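The Clanovby Ferry

My aunt left me 20 shares in the Clanovby ferry, which had stopped running in her youth. I went up in January to see what I owned.

The man at the Nilstead office found the ledger on the second try. The company still had a timetable, a debt of 522 crowns and a whistle. The whistle was out on loan.

"And the boat?"

"Sank," he said. "At its mooring. It was very well attended."

He asked whether I wished to vote. There was a motion to put up the fare. I asked what the fare was for, and he looked at me as my aunt used to when I asked what the good towels were for.

I voted against. It was carried without me, from 56 to 80, and I was given a cup of tea and a chair by the table to get over it. 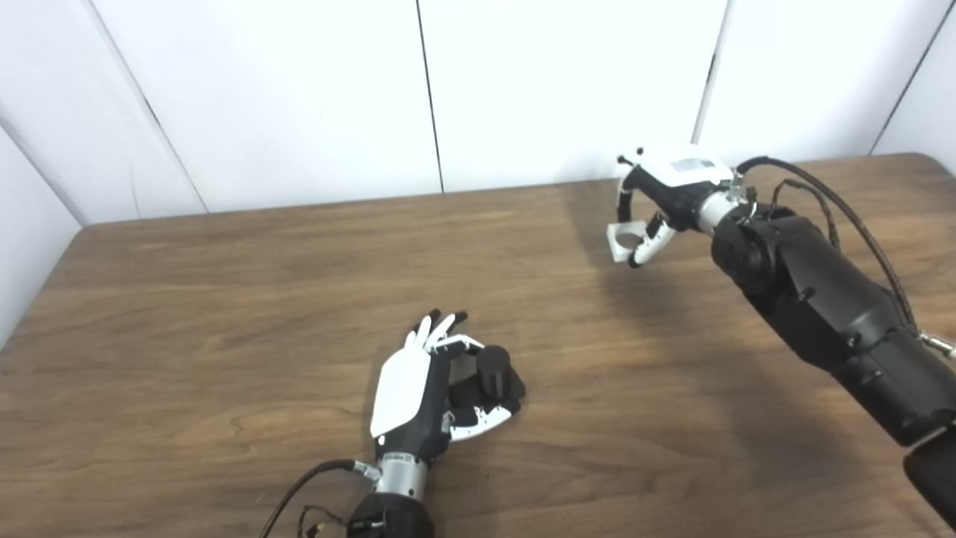
A brown table, white panels and a small black cylinder in hand.

At four o'clock we walked down to the landing stage. Two women were there with shopping bags, looking at the water. One of them wanted to know if I was the new management.

I said I supposed I was.

"It's late," she said.

I apologised, and told her about the fare.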